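**Werkik 943 fitted sheet, brushed cotton**
Supplied by Furnwood. Part no. 3703.

The 943 is a deep-pocket fitted sheet for household and guesthouse beds. It is cut from a single width of cloth, so there is no center seam at any size. The current version replaces the one with the stitched corner tabs, which is no longer made. Spare tabs are still held in stock; ask for them by part number.

## Fabric

The cloth is 100% cotton in a plain weave, brushed on the upper face only. The underside is left flat so that the sheet grips the mattress cover and can be pulled straight without lifting the corners. Brushing takes place after dyeing. Color may look slightly lighter on the brushed face than on the hem, and this is normal for the finish.

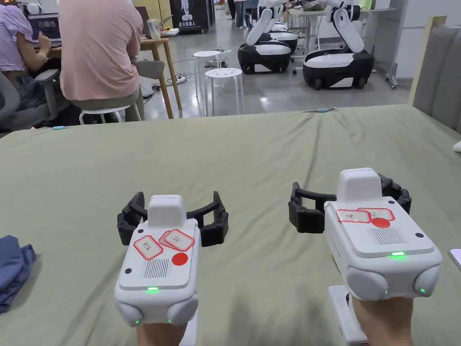

Shrinkage is taken up in the cutting. A new sheet will feel loose at the corners until it has been washed three times - after that the pocket sits at its rated depth. Do not order a size down to correct for this.

## Sizes and pocket depth

| Size | Mattress | Pocket depth |
|---|---|---|
| Twin | 38 x 75 in | 14 in |
| Full | 54 x 75 in | 14 in |
| Queen | 60 x 80 in | 16 in |
| King | 76 x 80 in | 16 in |

Measure the mattress with any topper in place. Pocket depth is the side height plus two inches for the tuck. If the result falls between two depths, use the larger one. The Uvano range covers mattresses deeper than 16 inches and is listed on its own page.

## Elastic

Elastic runs the full hem, not the corners alone. It is a covered type, half an inch wide, set in a folded channel and locked with a bar tack at each end. The channel has one opening at the foot end, closed with a short line of chain stitch. To replace the elastic, pull this stitch, tie the new length to the old one and draw it through.

## Washing

Wash before first use, separately, at 104 F. Later washes may go up to 140 F. Do not use fabric softener, which mats the brushed face. Tumble dry on medium and take the sheet out while the hem is still slightly damp.

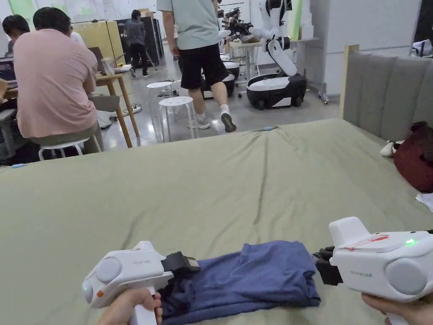
Brushed cotton sheds lint for the first few washes, and the lint shows most on dark clothing. Keep new sheets out of loads that contain it. The same applies to sorting and folding on the bed: a blue garment folded on a sage-green sheet, as on this bed, should be checked for fibers before it goes back in the drawer. A dry lint brush is enough.

## Packing and orders

Sheets are supplied singly or in cartons of 24. Mixed colors can be packed in one carton if the size is the same. White, stone and sage are kept in stock; slate is made to order and next leaves the dye house in November.

Matching pillowcases are made by Malý and sold in pairs. They are dyed separately - order them with the sheet if the shade match matters.

Trade accounts: Tymofii Semeniuk
Returns and spare parts: Sivaprasad Varma, extension 52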